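Left arm goes straight up mid-fold, T-shirt folding cell

susodero_fan
7 posts
So excited to finally have this thing folding! Two arms on a white table, running the Hunier policy, and it got through 12 shirts before lunch. Then on black ones the left arm lets go and swings up at full speed. Scared me silly. It always starts from the grasp near the shoulder,
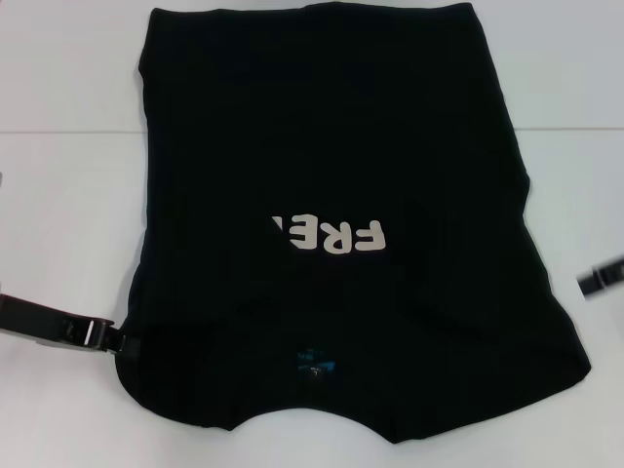
and the right arm just waits, so I doubt they're fighting each other. Log shows fault 1193 every time.

Things I've tried:
1. Lowered the grip force. No change.
2. Looked at what the wrist camera gets on black cloth. The cloth is nearly all one dark blob to me. 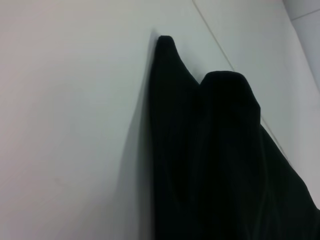

3. Swapped to a gray shirt. Zero faults!

Pacheco
Love this project! But 1193 on mine was a joint limit fault. I'd blame the wrist cable before the cloth.

susodero_fan
Gray shirts run fine on the same cable though?

skukeck830
Disagree with Pacheco. Depth drops out on black, the planner gets a garbage height and up she goes. Cap your Z and your speed TODAY, and keep your face out of there. When the wrist view is nothing but ceiling and gripper 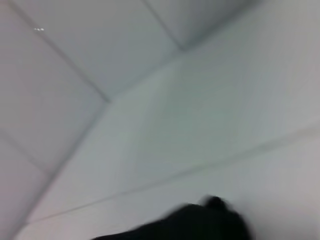

you want a hard stop, and you don't want it waiting on software. Wire the e-stop first, then have fun with shirts.

Pacheco
OK, agreed on the e-stop. Still wiggle that cable!

susodero_fan
Z cap is in, button comes tonight. Will wiggle.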